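Setting up the paint place

Orine table paint set, section 3

1. Clear the table and lay the large white sheet flat. It may lie a little askew.

2. Draw a small square on the sheet with a thin black line. Leave the inside empty.
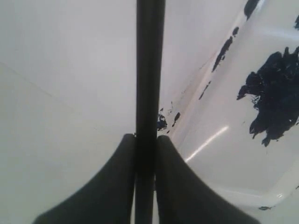 3. Put the tray to the right of the sheet. One corner can rest on the paper - this is no problem.

Note: keep the paint cup closed until the tray is in its place.

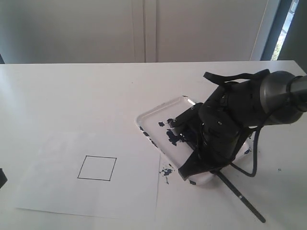

Fig. 2. Sheet with square, tray with dark blue paint.

4. Spread the paint thin on the tray floor. Use up to 3 spoons.

Caution: small drops fall easily beside the tray. Wipe them before you move the sheet. 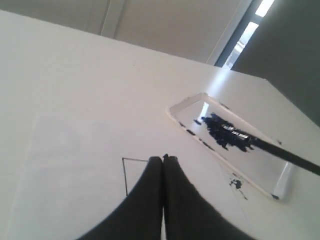

Section length: 100 words

5. Fill the square from the corner to the middle. After the work, wash the tray with warm water and dry it with a soft cloth.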